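Ordenar el cajón de los cables sin perder la tarde

Todas las casas tienen un cajón que no se abre del todo. En la mía llevaba desde diciembre atascado por un alargador, y lo que vino después me obligó a aprender unas cuantas cosas que dejo aquí por si le sirven a alguien con un cajón parecido.

Lo primero es vaciarlo entero encima de una mesa. Entero, digo, incluidas las pilas de edad desconocida y el mando de un televisor que ya no vive con nosotros. Pon un temporizador de 45 minutos. Si suena y sigues desenredando el mismo auricular, el auricular ha ganado y se va al punto limpio.

Enchufa y prueba cada cargador antes de guardarlo. Los que tengan la funda agrietada o el alambre a la vista no se arreglan con cinta aislante, por mucho que mi suegro, Juraj Jelínek, sostenga lo contrario desde su taller, donde conserva una lámpara de 1930 que nadie se atreve a encender.

Para enrollar, olvídate del codo. Dar vueltas entre la mano y el codo retuerce el cable y luego sale hecho un muelle. Haz lazos amplios, siguiendo la curva que el propio cable pide, y alterna una vuelta por encima y otra por debajo. Los gruesos quieren lazos grandes; si los doblas en ángulo te lo recordarán dentro de un par de inviernos, normalmente con un chispazo.

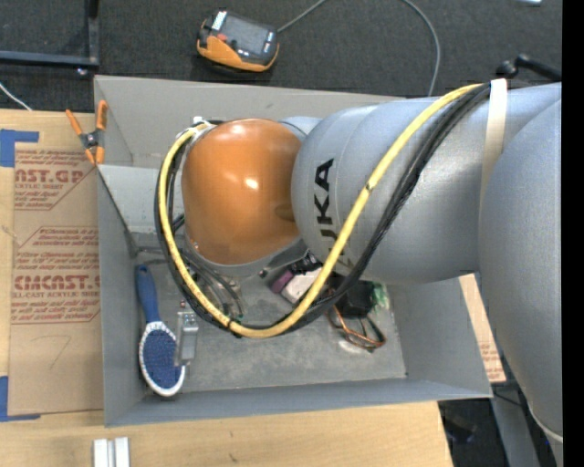
Cable amarillo en curva ancha, sin un solo doblez brusco.

Sujeta cada rollo con una tira de velcro. Las gomas elásticas se resecan y se quedan pegadas como una segunda piel, y los alambres de la bolsa del pan acaban marcando el plástico. Yo compro la tira por metros y la corto en trozos de seis dedos - de los míos, que son cortos.

Etiqueta cerca del enchufe. Un trozo de cinta de carrocero doblado en banderita y un rotulador permanente bastan. Escribe el aparato y la habitación: «impresora, despacho». Poner «cable negro» en un cable negro es un error que he cometido dos veces.

Separadores: sirven las cajas de zapatos recortadas, los cartones de huevos para adaptadores pequeños y los tubos de papel higiénico puestos de pie, uno por cable. Quedan feos, pero el cajón se cierra.

Y guarda los alargadores en otra parte, colgados de un gancho ancho detrás de la puerta del trastero. El mío sigue en el cajón. Lo moveré cuando consiga volver a abrirlo.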